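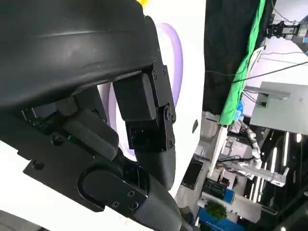

Okoth-Hand, Ansicht der Handgelenkkamera: Servoblöcke und graues Fingersegment.

Häufige Fragen zum Greifsystem Okoth
Stand: 16. Februar 2026

Was gehört zum Lieferumfang?
Zwei Hände (links und rechts), Adapterplatten, Kabelsatz und eine Lizenz der Steuersoftware Trerimgate. Der Roboterarm ist nicht enthalten.

Lässt sich ein Finger einzeln tauschen?
Ja. Die Fingersegmente sind verschraubt. Nach dem Tausch ist die Nullposition in Trerimgate neu einzulernen, sonst meldet die Hand Fehler 264.

Welche Gegenstände eignen sich für den Einstieg?
Wir empfehlen leichte Teile mit unterschiedlicher Form und Nachgiebigkeit, etwa einen Becher mit Henkel, einen flachen Teller und weiche, rundliche Objekte. Glänzende Tischflächen sind zulässig – bei Lichtreflexen ist die Belichtung der Kopfkamera manuell einzustellen.
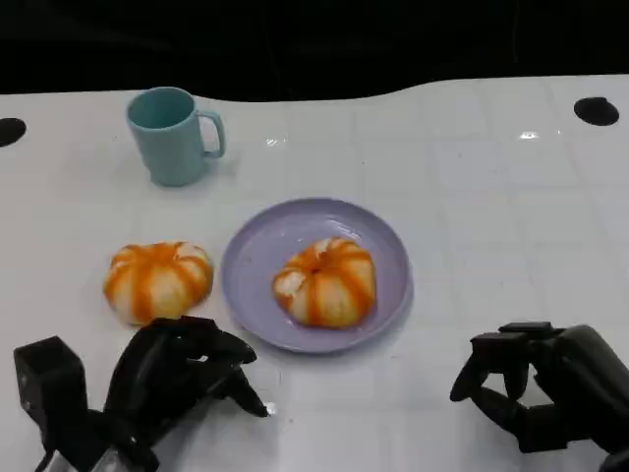

Weiche Objekte werden mit Kraftstufe 3 gegriffen, formstabile mit Stufe 5. Höhere Stufen sind nur nach Freischaltung verfügbar.

Kann die Hand ohne Handgelenkkamera betrieben werden?
Ja, allerdings entfällt dann die Nahbereichskorrektur. Beim Ablegen auf flache Teller ist mit größeren Abweichungen zu rechnen.

Wie lange dauert die Inbetriebnahme?
Bei vorbereitetem Arm einen Arbeitstag. Clinine führt sie auf Wunsch vor Ort durch.

Wohin gehen Reparaturen?
An die Servicestelle Dreltberg. Die Bearbeitung dauert in der Regel sieben Werktage, Transportkosten außerhalb der Garantie trägt der Kunde.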